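Chapter 9
Starch: Gelatinization, Thickening, and Setting

Starch is the most widely used thickener in home and commercial kitchens. It is cheap, keeps well when dry, and has little flavor of its own once cooked. This chapter covers the behavior of starch in water, the choice between common starches, and the faults that appear when a starch-thickened sauce or filling is held, chilled, or frozen. Dry-heat cooking of flour was treated in Chapter 8 and is mentioned again only in connection with roux.

9.1 Structure of the granule

Starch is stored in plants as small granules. Each granule holds two kinds of molecule, both built from glucose. Amylose is mostly a straight chain. Amylopectin is branched and much larger. The ratio between them varies with the plant. Ordinary cornstarch contains a moderate share of amylose, while waxy cornstarch contains almost none. Starches high in amylose set to a firm, cloudy gel on cooling. Waxy and root starches give a clearer, softer result.

Raw granules do not dissolve in cold water. Stirred into it, they form a suspension, called a slurry, which settles if left to stand. A slurry must therefore be stirred again immediately before use.

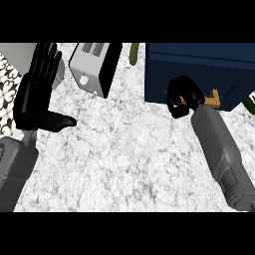

9.2 Gelatinization

When a slurry is heated, the granules take up water and swell. Swelling continues over a range of temperatures that depends on the starch, and most of the thickening in a cornstarch sauce occurs shortly before the boil. Some amylose leaks out of the granule into the surrounding liquid and adds to the thickness. If heating or hard stirring continues for too long, the swollen granules break and the sauce thins.

Three other ingredients affect the process. Sugar competes for water and raises the temperature at which swelling begins. Acid shortens the starch chains, so lemon juice is normally added after the sauce has thickened. Fat coats the granules and keeps them apart, which reduces lumping.

9.3 Test recipe: plain cornstarch sauce

The following recipe is used for all comparisons in this chapter. It is based on the Brodik kitchen trials described by Dumitrescu (see Further Reading).

Whole milk, 919 grams
Cornstarch, 45 grams
Sugar, 35 grams
Salt, 2 grams

Mix the starch, sugar, and salt with enough of the cold milk to make a smooth slurry. Heat the remaining milk in a heavy saucepan until it steams. Stir the slurry, pour it into the hot milk in a thin stream, and whisk until the sauce comes to a gentle boil. Hold for one minute, remove from the heat, and transfer to a shallow dish. Press parchment onto the surface to prevent a skin. Refrigerate promptly once the first thickness reading has been taken.

Record the thickness while hot and again after chilling overnight. Note any liquid that has separated at the edge of the dish. This loss of liquid is called weeping and is discussed in Section 9.5.

Further Reading

Dumitrescu, Arben. Thickened Sauces in the Small Kitchen. Bellamy, second edition, Chapters 3 and 4.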